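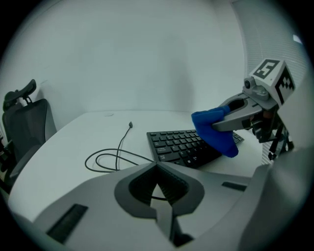
Figure 6. Desk task, two grippers. Cloth held in the right-hand jaws, over the keyboard.

6 Working rules for desk and keyboard tasks

Read section 5 first. The rules below apply to every recording made with the hand-held grippers at an ordinary office desk. They were drawn up by Reece Greenwood at Murport and revised by Erhan Değirmenci after the Flotau trials. Where the two of them disagreed, the stricter wording has been kept, and in two places the disagreement is noted.

Be wary of anyone who tells you that a hand-held gripper needs no safety rules as it has no motor driving the arm. Your own arm drives it. The jaws still pinch, and the operator's attention is usually on the cloth.

6.1 Before you start

1. Check that the desk is steady. Lean on the front edge with your forearm. If it rocks, use another desk.

2. Decide what to do with cables. A loose cable may stay on the desk if the task sheet says so. If the sheet is silent, take it off. "It's always been there" does not count as an instruction.

3. Unplug the keyboard if it has a lead, or switch it off if it has a battery. Do this even when the computer is locked. During the Flotau trials a locked machine was restarted from the keyboard, and 19 recordings had to be thrown away.

4. Push the chair in or move it away from the desk. Do not leave it half out where your hip or elbow will find it.

5. Set the blinds before the first recording and leave them alone until the last. Bright spots that move between takes are a common cause of lost marker tracking. Reece Greenwood would have the blinds fully shut. Erhan Değirmenci allows daylight so long as the marker check in 6.2 passes.

6. Look at each marker block. The faces must be clean, flat and firmly fixed. A block that turns under light finger pressure has failed, whatever the software reports.

Note: The Eder checklist has a tick box for "area safe". We have dropped it. A tick in that box tells the next person that somebody owned a pen.

6.2 Marker check

1. Hold both grippers in the working position, one in each hand.

2. Turn each wrist slowly left, then right, keeping the marker block on the other gripper in view.

3. Read the tracking count on the Grendeo screen. Over a full check you need at least 183 good readings out of 200.

4. If the count is lower, clean the blocks and repeat once. If it is still lower, stop. Do not keep repeating the check until it passes.

Caution: A pass shows that the markers could be read during the check. It does not show that they will be read when a sleeve, a cloth or the other gripper gets in the way. Watch the tracking light while you work.

6.3 Picking up and moving the cloth

1. Use a cloth with no buttons, hems with wire in them or loose threads. Threads get into the finger joints and are tedious to remove.

2. Close the jaws on a bunched part of the cloth, well back from the tips.

3. Lift until the lowest fold is clear of the keys. It may hang close to them, but it must not drag unless the task sheet calls for wiping.

4. Keep the free gripper low and to its own side. Never pass it beneath the cloth.

5. When wiping, move along the rows of keys. Wiping across them can catch a key from below and lift the cap.

6. Open the jaws fully before you draw back. A half-open jaw will bring the cloth with it.

Caution: Never free a caught cloth with your fingers while another person is holding the trigger. Put the gripper down first.

Caution: Use dry cloths only. Cleaning sprays are often sold as safe for electronics, and we have not seen a test that would persuade us to allow them near the camera housing.

6.4 Stopping

Stop the recording at once if the tracking light goes out, if the cloth catches on a key, or if anybody walks up to the desk to speak to you. Mark the recording as stopped and give the cause in plain words. "User error" will be sent back.

Recordings stopped under this rule are kept. There is always pressure to delete them, mostly from people who want a tidy success rate. A success rate worked out after the failures have been removed should not be quoted in any report.

6.5 What these rules do not cover

They do not cover powered arms. A task that goes well in a person's hands has shown nothing about force limits or stopping distance on a machine, and a fresh risk assessment is needed before any such use. Murport will not accept a copy of this section in its place.

Faults in this section should be reported on form 234, giving the step number.

Section last revised 10 Mar 2021.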